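**Registro de incidencia: fichas biográficas con edades y datos mal en el sitio de famosos**

Estado: abierto (casi cerrado, me falta una cosa)
Lo llevo yo, con Roel Bakker mirando por encima del hombro en la parte de base de datos.

Hola otra vez a todos. Voy apuntando aquí lo que he ido probando, porque el hilo del correo ya no hay quien lo siga y prefiero que quede en un solo sitio. Perdonad el desorden, lo escribo según avanzo.

**Qué pasa**

El viernes nos escribió una lectora bastante enfadada porque la ficha de Genji Oda, el actor de *Rostdale*, decía en el primer párrafo que tenía una edad y en la tabla lateral otra distinta. Un año de diferencia. Pensé que era lo de siempre (alguien escribe "actualmente tiene tantos años" a mano y ahí se queda el texto hasta el fin de los tiempos), pero abrí la ficha y no, el texto usaba la variable de edad, bien puesta y todo. Así que algo la estaba calculando mal.

Y ya que estaba dentro vi más cosas raras:

- El signo del zodiaco salía como Libra en la tabla y como Escorpio en el texto.
- La película *Flistinell* aparecía en la filmografía dos veces, una con tilde en el nombre del director y otra sin ella.
- El apartado "Pareja e hijos" estaba vacío pero con el título puesto, que queda feísimo.

**Primeras pruebas**

Lo primero, vaciar la caché. Ya sé, ya sé, pero la mitad de las veces es eso. Vacié la del sitio, la del plugin y la del navegador, y nada, todo igual. Probé en ventana privada y desde el móvil con datos: igual.

Luego me fui al gestor de fichas, Grikora, y volví a guardar la entrada sin cambiar nada. Aquí hubo sorpresa: la tabla lateral se corrigió sola, pero el párrafo siguió mal. O sea que las dos edades salen de sitios distintos! Yo llevaba meses convencida de que venían del mismo campo.

Le pregunté a Roel y me lo confirmó. La tabla calcula la edad al guardar y la deja fija hasta el siguiente guardado. El párrafo la calcula cada vez que se carga la página, pero con la fecha de nacimiento que haya en la tabla vieja, la que heredamos cuando compramos el archivo de Tsuchiya. Y en esa tabla vieja la fecha de Genji Oda es otra.

Su mensaje, copiado tal cual:

> No toques la tabla vieja todavía. Hay fichas que solo tienen fecha ahí y si la borras se quedan sin edad, sin signo y sin orden en el listado de cumpleaños.

Pues no la toqué.

**De dónde sale la fecha mala**

Me puse a comparar. En la ficha nueva la fecha es de finales de octubre, y en la vieja es de octubre también pero con el día y el mes bailados en el formato, de manera que según quién la lea sale una cosa u otra. Cuando el sistema se encuentra un mes que no existe, hace lo que le parece y se inventa el año siguiente. De ahí el año de diferencia y de ahí lo del signo, que se calcula con la misma fecha torcida.

Lo comprobé con otras 5 fichas de actores que vinieron en el mismo lote. En 2 pasaba exactamente lo mismo. En las demás el día era bajo, las dos lecturas daban una fecha posible y por eso no cantaba tanto, pero vamos, que bien no están: a una actriz la felicitamos en portada el día que no era y nadie dijo nada.

Estuve con esto hasta tardísimo, con el portátil en la cocina y el té frío.
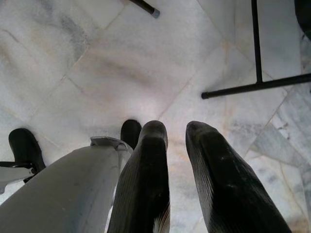

*El suelo de mármol, con las baldosas en diagonal.*

Sigo. Al día siguiente, con la cabeza más despejada, hice una copia del sitio en el entorno de pruebas y apliqué el cambio de formato solo a las fichas de ese lote. Lo que hice, por si hay que repetirlo:

1. Exportar las fichas del lote Tsuchiya desde Grikora (Herramientas > Exportar > Personas).
2. Abrir el archivo y pasar la columna de nacimiento a año-mes-día, como TEXTO. Si la dejas como fecha, la hoja de cálculo te la vuelve a cambiar al guardar y te quieres morir.
3. Revisar a mano las que tengan día 12 o menor, que son las ambiguas.
4. Importar con la opción "actualizar existentes" marcada.
5. Volver a guardar todas en bloque para que se refresque la tabla lateral.

El paso 5 me falló la primera vez. Se quedaba la barra dando vueltas y acababa con un mensaje de tiempo agotado. Roel me dijo que el guardado en bloque tiene un tope de 1000 fichas y que yo había seleccionado el archivo entero (sí, culpa mía, le di a "todas" y me quedé tan ancha). Filtrando por lote entró a la primera.

**Resultado en pruebas**

- Edad de Genji Oda: coincide en el párrafo y en la tabla.
- Signo: Escorpio en los dos sitios. Me alegro por él, que en las entrevistas presume mucho de eso.
- Listado de cumpleaños: bien ordenado.
- Altura y nacionalidad: no se han movido.

Lo de *Flistinell* duplicada no tenía nada que ver con las fechas. Había dos entradas del director, con tilde y sin tilde, y cada una arrastraba su película. Las he fusionado y he dejado la buena. Ojo con fusionar al revés, porque el sistema se queda con la foto y la biografía de la que elijas como principal, y la entrada sin tilde solo tenía una frase.

Y el apartado de pareja vacío es cosa de la plantilla. Pinta el título aunque el campo no tenga nada. He metido la condición para que lo esconda y ya no aparece. De paso: por favor, no rellenéis ese campo con "se desconoce" o "no ha hecho pública su vida sentimental" para que no quede hueco. Si no sabemos nada con una fuente decente, se deja en blanco y listo. Lo mismo con el patrimonio, que he visto en un par de fichas unas cifras que no sé de dónde habrán salido y las he ocultado hasta que quien las escribió me diga la fuente.

**Paso a producción**

Martes, 16 de diciembre de 2025. Subido esta mañana, con copia de seguridad hecha antes. Tardó más que en pruebas pero terminó sin errores. He mirado la ficha de Genji Oda, las de la comprobación de antes y unas cuantas elegidas al tuntún, y salen bien todas.

He contestado a la lectora para darle las gracias y decirle que tenía razón. Me ha respondido en un rato, mucho más simpática, y ya me ha señalado otra errata en la sinopsis de *Rostdale* (el personaje de la hermana está con el nombre cambiado en la segunda temporada). La he corregido también.

**Lo que queda**

- Roel tiene que pasar a la tabla nueva las fichas que solo tienen fecha en la vieja. Hasta entonces, que nadie la borre ni la renombre, porfa.
- Decidir si quitamos "actualmente tiene X años" del primer párrafo. Yo lo quitaría: la edad ya está en la tabla y la frase suena a relleno. Opiniones aquí abajo, que no me quiero poner a cambiarlo sola.
- Revisar las fichas de grupos musicales, que usan otra plantilla y ponen "fecha de nacimiento" donde debería decir "año de formación". Para eso abro incidencia aparte.

Dejo esta abierta hasta que Roel termine lo suyo. Si veis otra edad rara, ponedme el nombre de la ficha y qué dice en cada sitio, con eso me basta.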